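Week 5 handout: When the work cell arrives before the work cell
Course notes, Automation and the Workplace, Bello Bassey

Welcome back, and thank you for the lively talk we had after the last session (I am still thinking over what several of you said about shift handovers). We stay with Daltby this week, the parts packer at Bistside, where an arm is to take over the picking of small parts out of open trays and boxes. The planners worked it all out in simulation first, and I'd like you to think about what that meant for the people on the packing line, who were asked for their opinion of a job that existed only on a screen.
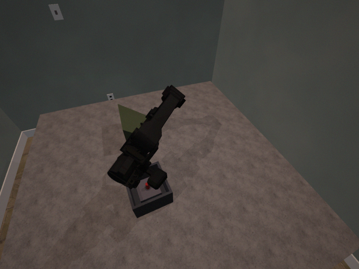
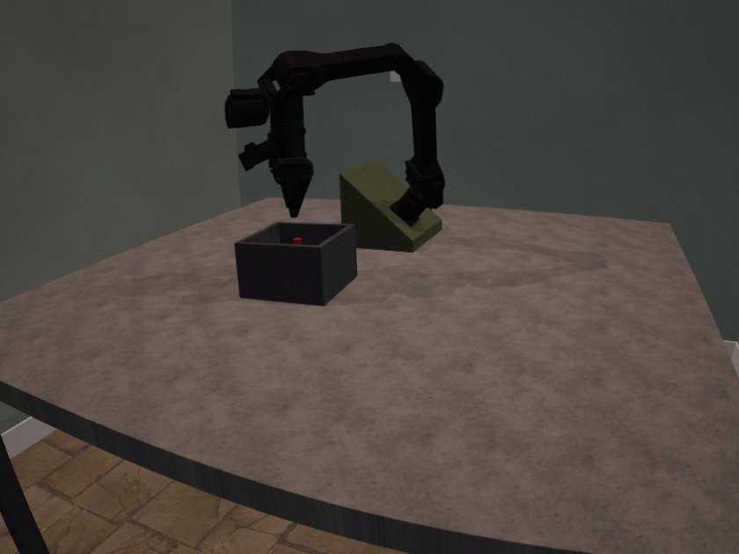 Fig. 1 and Fig. 2. Simulated views of the arm and a small red object.

Garba Onuoha had packed by hand for years, and when he was shown the simulation he asked who would reach in when a part lay flat against the wall of the box. It's a lovely question, and it came from his fingers more than from any manual! The planners had run 2,585 trial picks by then, and he was the first to bring it up. Please keep him in mind when you read the Mac Mathúna chapter on tacit skill, which is long but worth your evening.

Two jobs on the line were rewritten as a result. Anong Thongsuk moved from packing to minding the cell, with better pay and, as she told us when she kindly visited in May, a good deal more waiting and watching than she was used to. She missed the chatter at the bench. Deming Ye kept his post but now sorts what the arm leaves behind, and he feels his day is set by the machine's pace.

For next time, please read the Sadorard interviews and write a page on one of these: who should be in the room when a task is first modeled, or what a worker ought to be paid for watching. Bring a printed copy if you can, as we will be swapping them around.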